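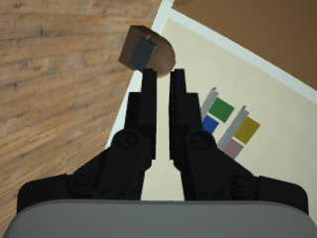 Clorley: moving the planner out of the control loop
8/12/19

The developer behind Clorley, a manipulation stack tested mainly in simulation, asked to be identified only by role. We talked over a shared screen, with a terminal open and a log scrolling in it for most of the call.

The first version ran perception, planning and control in a single process. "It was easy to debug and impossible to schedule," the developer said. "A slow pose estimate would hold up the joint commands. In simulation you can pause the clock and hide that. On hardware you can't."

Clorley now runs as 4 processes. Perception publishes object poses, the planner (a fork of Fetdale) consumes them, and a small controller follows whatever trajectory it was given last. The fourth process, Prorkon, records every message with the simulator time stamp. Replaying a log through a modified planner is the usual way to test a change.

The regression set holds 2166 logged grasps. A full replay takes over 44 minutes on a desktop machine. "I'd like it shorter. Most of that is collision checking, and most of the collision checking is the fingers against the table."

Wrist camera views

The wrist camera sees its own gripper in every image. Early builds of the segmentation step merged the fingers with dark objects near the tips. The fix was a mask rendered from the joint state and subtracted before segmentation.

Partial occlusion is handled separately. With a blue block-like object lying partly behind the right finger, the pose estimator gets only the exposed portion, so the covariance is passed along with the pose and the planner may ask for a second view. "People drop the covariance because the message gets bigger. Then they tune thresholds for a month."

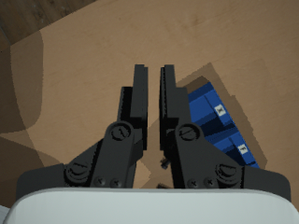

What is left for July

Planned work comes down to 3 items: a faster distance query, a cleaner config format, and support for the Dervishi message schema. The last is the least interesting and will take the longest. "Their frames are named differently from ours, and both sets of names are in published logs. I'll write a converter and keep it forever."

The config format is already in a branch. Old files will load with a warning until the next major version.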